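Giltis (motion planning software)

Giltis is a motion planning and collision checking package for robot arms that work indoors, among ordinary furniture. It takes a model of the room, a model of the arm and a goal for the hand, and it returns a path the arm can follow without bumping into anything along the way. The package grew out of a student project by Fathima Weerasinghe, and it is best known today for its patient handling of awkward shapes such as chair legs, open shelves and the undersides of desks, where older planners tended either to give up early or to leave such a wide margin that the hand never got near what it was sent to fetch.

The name is usually written with a capital G in text and in lowercase when it is typed as a command. A companion tool called Dileck, which builds the simulated rooms, is distributed alongside it and is often spoken of as if the two were one program, although each can be used perfectly well without the other.

Background

Weerasinghe began the work while she was studying path planning for arms mounted on wheeled bases. Her first version treated every piece of furniture as a plain box, and that did well enough for tables and cabinets seen from the front. It did very badly with chairs. A box drawn around an office chair takes in a great deal of empty air, and most of the places where small things end up on a floor are inside that air. The early planner would report that there was no path at all to a spot that a child could reach without a second thought.

Aurel Nistor joined the project to work on the geometry side, and it was he who replaced the boxes with sets of smaller rounded pieces fitted to each part of an object. A seat, an armrest and a leg could then each have their own shape and their own margin. Margareta Gavrilă wrote the first proper user guide, which many people still prefer to the newer reference pages, and she also gave the error messages the friendly, complete sentences they have kept ever since.

How it works

A Giltis run has 2 main stages, and it helps to keep them apart when reading the logs. The first is the coarse stage. It looks for any rough route from where the arm is now to somewhere near the goal, using simplified shapes and large steps. It is quick and rather careless, and the path it finds is often ugly, with wide swings and needless turns of the wrist.

The second is the close stage, which begins once the hand is within a set distance of the nearest surface. The detailed shapes are loaded, the step size shrinks, and the fingers are checked one at a time instead of as a single block. This last point matters more than newcomers expect. Two open fingers have a gap between them, and a thin object such as a table leg may pass quite safely through that gap during an approach. A planner that treats the whole gripper as a solid lump will never consider such a move.

Between the stages sits a small piece of code known as the handover, which decides when to switch. It has been rewritten several times. If the switch comes too early, planning slows to a crawl, and if it comes too late the coarse path may already have committed the arm to a side of the furniture it cannot finish from. The default settings give the coarse stage 400 attempts before it reports a failure, and people working in crowded rooms often raise that number.

Perception input

Giltis does not recognize objects by itself. It expects another program to tell it what is in the room and where, and it can take either a finished list of objects or a plain cloud of points from a depth sensor. Lists give smoother paths. Point clouds are more forgiving when something has been moved, but they tend to have trouble with polished metal, where reflections can leave holes in the measured surface. A filter contributed by Horațiu Furtună closes the smaller holes by comparing neighboring views, and it is switched on by default.

Views from a camera mounted on the wrist get special treatment. The fingers are usually visible in them, so the software carries a mask of the gripper and removes those parts before the rest is passed along. Forgetting to update the mask after changing fingers is probably the most common mistake made by new users, and the guide brings it up in three separate chapters, with a good deal of sympathy.

Simulation with Dileck

Dileck supplies rooms for testing. A room is described in a short text file that names the floor, the walls, the furniture and any loose items, and the program then renders it from whichever camera the user asks for. The standard collection holds 27 rooms, grouped by difficulty. The easy ones have a single table and plenty of open floor. The harder ones put shelves, chairs and small items close together, so that the arm has little choice about the direction it comes from.

Chairs with star bases have a group of their own. The legs spread out low and wide, the armrests stand above them, and the space in between is reachable only at certain angles. Seen from over the chair, with the gripper's fingers at either side of the view, a room of this sort gives the planner metal legs, casters, an armrest and a cushion to deal with at close range, and a bookshelf a little farther off.

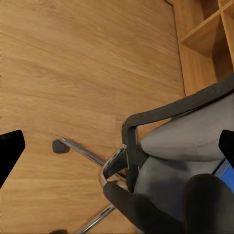
Use and reception

Giltis has been taken up mostly by small research groups and by hobbyists with an arm and a spare room. The Stoica workshop, a yearly gathering held in February for people who write planning software, has used Dileck rooms for its practice sessions, and one year 19 teams brought planners of their own to try on them. Ronja Dalen, who wrote up the sessions afterward, praised the clear logs and was less pleased with the time it took to load the detailed shapes.

That complaint has been a common one. Later versions keep the shapes in memory between runs, which helps a good deal with repeated tests in the same room but does little for the first one.

Related software

Pirneso, a scheduling tool for household tasks, can call Giltis for each reach and put the failed ones back in line for a second try. It uses the same room files as Dileck, with a few added fields for the order in which items should be collected.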